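Hodalstead maltings chimney to be repaired

Repairs to the brick chimney at the old Camberg maltings in Hodalstead will begin next month, after the council approved the work at its last meeting. The chimney has the name CAMBERG set down one side in white glazed brick and can be seen from most of the town.

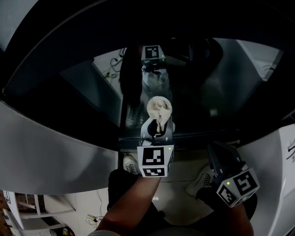
HODALSTEAD, July – Scaffolding will go up on the river side first. Around 300 bricks are to be replaced and the letter R, which has lost most of its glaze, will be remade. The iron bands near the top will be checked and painted.

The maltings closed as a working site years ago and is now let as 49 small units. Tenants will keep access through the Mill Lane gate, but the yard will be shut to cars from 7am to 4pm while lifting takes place.

Nuala Daly, the conservation officer, said the chimney was sound but the pointing was poor on the weather side. "It has been patched with cement before and that will have to come out," she said.

The footpath under the chimney will also be closed.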